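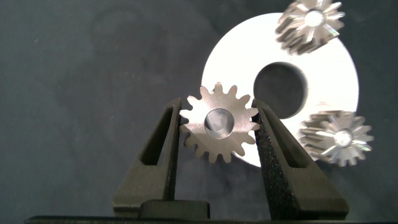 The small gears live in the third drawer down, and the third drawer down had not been sorted for years. I gave it most of last Friday. What follows is mainly for my own reference, though a couple of people have asked how I keep spares, so it may be of some use.

The drawer started as a biscuit tin. When we left Iststead I tipped the tin into the drawer, meaning to deal with it once the shelves were up, and then I kept adding to it. Anything with teeth went in. Printer gears, clock gears, two from a food mixer, a handful from the winding gear of an old projector, and a great many plain spur gears that came in a mixed lot from a clearance in Serkbridge. The lot was sold by weight and the label on the sack said 3,884 pieces, which covered washers and grub screws as well. I have never checked it and don't intend to.

The first job was to get plastic away from metal. It is quick work and makes the rest less tiresome. Plastic ones went into a bread bag and I looked them over for cracks later, at the kitchen table, with the radio on. Nylon gears pressed on to a metal shaft often split between two teeth, right down to the hub, and you can't see it until you flex them a little. A lot went in the bin.

With the metal ones I sort by bore first and by teeth second. I used to do it the other way round. If the bore is wrong I need a bush or a new shaft, and I rarely have the patience for either, so it makes sense to know that before anything else. I keep a set of drill shanks in a block and try each gear on the nearest one. A gear that drops on without rattling goes in that pot. It is not a proper measurement but it is good enough to find the thing again.

Teeth are slower. On a small gear with a dozen or sixteen teeth it is easy to go round twice, so I put a dot of marker on one tooth and start from there. The marker comes off with white spirit. Tooth size matters as much as the number, and two gears can look the same in the hand and refuse to mesh. I have one known gear of each common size threaded on a bit of wire, and I roll the stranger against them until one runs smoothly. If none does, it goes in the pot marked ODD. The ODD pot is now the fullest.

Cleaning took longer than I had planned. Old grease goes like toffee, and a gear with toffee between the teeth will not tell you anything. I soak them overnight in a jam jar with the lid on, then go round with a stiff toothbrush and dry them on newspaper. The brass ones I leave dull. A bit of light oil on the steel ones, wiped nearly all off again, keeps the rust away in our garage, where the damp gets into everything by October.

For storage I bought a Gerance cabinet, the one with 40 small drawers. The drawers are shallow and run well, but the dividers are loose and small gears creep underneath them. I fixed that with a strip of foam in the bottom of each. The labels are masking tape. I had a label printer once and spent more time feeding it than labelling.

I also threw away the worn ones, which I have always been bad at. Teeth gone to a point, teeth leaning over, anything with a chip out of it. I kept two of the leaning ones – they are from a Srithong sewing machine and I haven't found replacements yet.

Still to do: the worm gears, which are in a mug on the windowsill, and the bag of chain sprockets behind the door. The mug can wait until I need the mug.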